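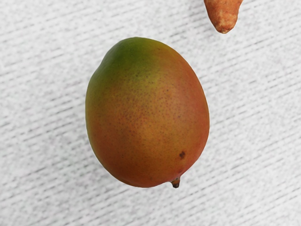
Sim bench, close view, mango with the tip of the sweet potato.

7 June 2019

Spent the morning on the produce-to-basket set and I'm pretty happy with it! Goal was 118 clean demos for the Kestau policy, all driven by hand from the Gyamfi controller, same table, same white cloth, blue basket at the near end. Start poses get shuffled every time. I had the shuffle set way too tight back in March and the policy just memorized where everything was, so now it's a lot looser (finally).

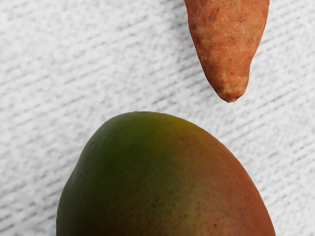 Margarida Figueiredo
Demo collection lead, Hoswood

The close views are worth keeping, I think. The skin on the mango goes from green over to red depending on how it's turned, and I want the model to see plenty of both before it decides what a mango is. Prokilus exports them at full size if you tick the box - I forgot on the first 20 and had to replay them. Grr.
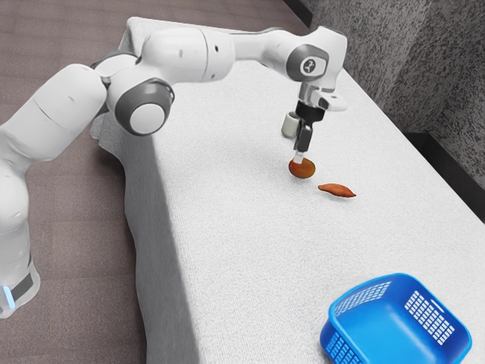

and while I was replaying I also slowed the last bit of the approach down, as I tend to rush straight down onto things and the learner copies my bad manners. Set the descent cap to 2 on the slider. Feels like driving through syrup, but the traces look much smoother. Threw out around 10 for jerky wrist moves and I'm not sorry.

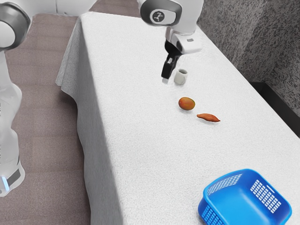 Do failed grasps go in the set?
Only if the operator recovers and finishes the task. Tag those "retry" and put them in their own folder so we can train with and without them.

Still to do: rerun the shuffle with a new seed, and fix the folder names before the overnight job picks them up.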